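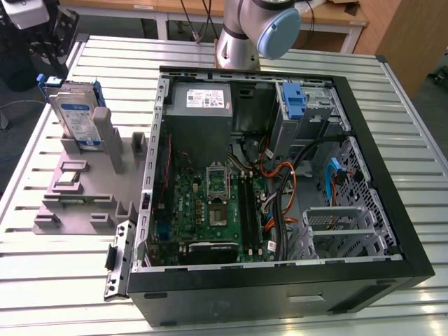 Posted in January by the author | Filed under Marriage

My husband and I have been having a money meeting on Monday nights for nine years. I've mentioned it here a few times and a couple of readers asked how it works, so I'm writing it down.

We started it the winter after we moved to Medina. Before that we had one long argument about money that would stop for a few weeks and then pick up again wherever we'd left it. I'm the saver. He grew up in a house where you bought the thing when you had the cash, because next month you might not. I grew up in a house where my mother wrote the price of every can of beans in a notebook. Neither of us knew we had been taught anything. We each thought we were being normal.

The argument that finally did it was over a set of snow tires. He bought them on a Thursday without saying anything, and I found the charge when I was paying the electric bill. The tires were a good price and we needed them. I was still angry for four days. When we talked it out, what bothered me was finding out from a bank statement. What bothered him was feeling like he had to ask permission to keep his own family on the road. Both of those seemed fair to me once I heard them said out loud in a regular voice.

So we picked a night. It starts at 8 once the kids are in their rooms, and we sit at the kitchen table. We do not do it on the couch, since I fall asleep on the couch.

The order goes like this. First we each say what we spent that the other one might not know about. Then we look at what's coming in the next two weeks. Then whoever has a request makes it. Last, we pick one thing to put off and one thing to go ahead with. When it's going well the whole business takes less than half an hour. When it isn't, we stop at nine o'clock anyway and carry the rest over. That rule has saved us more than any of the others. We used to keep going until it was settled, which meant until somebody was crying or somebody had gone out to the garage.

The amount we can each spend without bringing it up is 50 dollars. It was lower at first and we fought over that too. I thought a high number would be a disaster. It wasn't. He mostly spends his on lunch and I mostly spend mine on yarn, and I've stopped looking at which day the lunches happen.

A few things I got wrong early on:

I brought a list of his mistakes. I called it "things to go over," but it was a list of his mistakes. He put up with that for a month or so and then asked where the list of mine was. I didn't have one. The next week I made one, and it was longer than I would have guessed.

I used the meeting to bring up other subjects. His mother, the dishes, whether we were ever going to have people over again. Once you do that, the other person starts dreading Monday. Now if something comes up that isn't money, we write it on the back of an envelope and find another time for it. The envelope lives in the drawer with the takeout menus.

I also kept the accounts to myself. I had all the passwords and paid all the bills, and then complained that he didn't care how much things cost. He couldn't have told you what the water bill was, but he'd never seen the water bill. We trade off now. He pays everything for three months and then I do. The first time he took over he was late on the trash pickup, and I had to sit on my hands about it. He got it figured out. It was a late fee of a few dollars and it was worth it to not be the only one who knew where everything was.

There have been bad stretches. When he was laid off from Herkden we skipped the meeting for most of the spring. I told myself I was being kind by not making him sit down and look at it. He told me later that he thought I'd given up on him having any say. I wish I'd asked. When we finally sat back down, we had 103 dollars left after the mortgage and groceries, and I remember that we both laughed, him first. It was the best night we'd had in weeks. The number was terrible but at least we were both looking at it.

We've tried doing it other ways. One year my sister talked me into an online marriage workshop called Irnetti that had a money section with worksheets. Some of it was useful. There was an exercise where you each write down the first memory you have of your parents talking about money, and then trade papers. I learned about a repossessed truck that I'd never heard about in all our years together. The rest of it was a color system for rating your feelings about each purchase, and we dropped that after two weeks. He kept rating everything yellow.

If you want to start something like this, I would start small. Don't open with the credit card balance. Pick one bill, or the next trip to see family, and talk about that. Have something to eat on the table – we have popcorn. Quit on time even if it's going fine, especially if it's going fine, so that the next one doesn't look so long.

And if your spouse doesn't want to do it at all, I don't have a great answer. Mine didn't want to at first. I asked him what part he didn't want, and he said the part where I sigh. I hadn't known I did that. I still do it sometimes and he taps the table, and we go on.

This Monday we're talking about whether to drive to Nernar for the family reunion or stay home and fix the back steps. I want the steps. He wants the reunion. I can already tell you that the steps are going to wait until summer, because he asked first and his reasons were better. I'll put yarn in the car and be fine.

I'll try to answer the other question people sent in, the one on separate checking accounts, in the next post. We've had it both ways and I have some opinions – so does he, and he has asked to read that one before it goes up.

Contact | Copyright, all posts and comments | Back to top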